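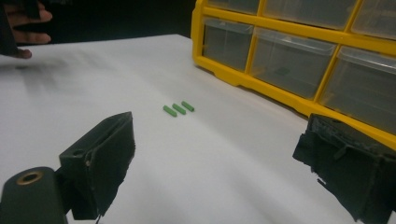
Figure 4a. Pegs on the work surface, seen from a gripper camera.

5.3 Failures during the drawer task

The drawer task in the Simadero set asks the operator to open a drawer with one gripper and place small parts in it with the other. Of the 100 demonstrations we reviewed, 38 were marked as failed. Most of these were drops or missed grasps, and we do not treat them further. The remaining 14 had a different cause - the drawer left its rails and the recording continued anyway.

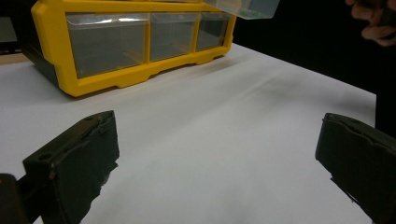 Figure 4b. A raised drawer with a small green object inside.

A drawer of this type has no hard stop. If the finger pulls up as well as out, the front lip lifts and the box tips. Our success check, taken over from the Dedden toolkit, looked only at how far the drawer front had moved, so a drawer in the air was scored as a drawer fully open. Lucian Pop found the error in October while replaying the head camera video. 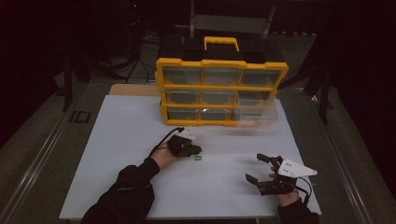 Figure 4c. Bottom-right drawer partly out, with both grippers over the board, head camera.

Worn finger pads made the fault more likely. With torn padding the contact point moves toward the top edge of the finger, and operators made up for it by tilting the wrist. In nine of the 14 cases the tilt was visible before the drawer came free.
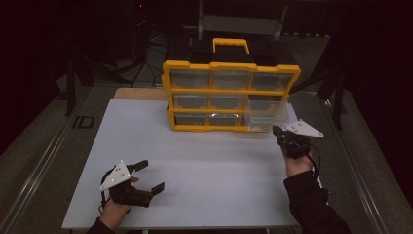

We now reject any demonstration in which the drawer front turns past a set angle, and pads are changed at the start of each session. The policy trained before this fix, Sandu-1, should not be run near people. It learned the upward pull and repeats it at full speed.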